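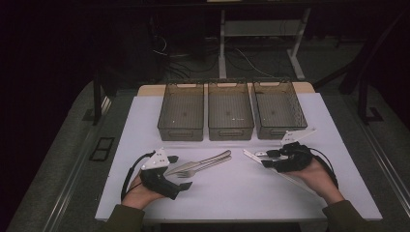
How long does a kitchen drawer sort-out take?

One afternoon for most kitchens, if you do a single drawer at a time and stop for tea. I did all of mine in May and I'm still opening drawers just to look at them!

## Empty it, then wipe it

Take everything out of the drawer – everything, even the birthday candles – and put it on a cleared bench or table. Wipe the drawer with warm soapy water and leave it open to dry while you sort.

## Sort by job

Group things by what you do with them: eating, baking, serving, opening. My neighbour Tarun Semwal sorts by how often he reaches for each thing, and I've pinched his idea for the top drawer (it's brilliant). Daily cutlery goes at the front, and the fondue forks can live at the back with the cake slice.

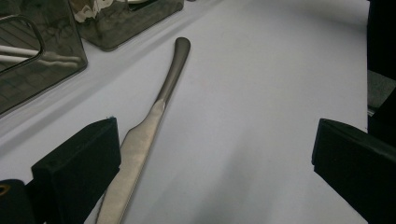 *Butter knife: goes with the everyday cutlery.*

## Measure before you buy anything

Measure the inside of the drawer, including the height. Mine is 462 mm wide inside and only 55 mm deep, so half the organisers in the shop at Arnden would have jammed. Baskets and trays with straight sides waste less room than ones that taper.

## Put it back

1. Lay the dividers in empty and slide the drawer shut to check they clear.
2. Load the longest items first, handles all facing the same way.
3. Keep one small section for odds and ends, and give it a firm edge.

Live with the new layout for 2 weeks before changing it. You'll grab for things in the old spot at first – I kept looking for the peeler next to the stove – and then one morning your hand goes straight to it. Such a good feeling! Then start on the spice drawer.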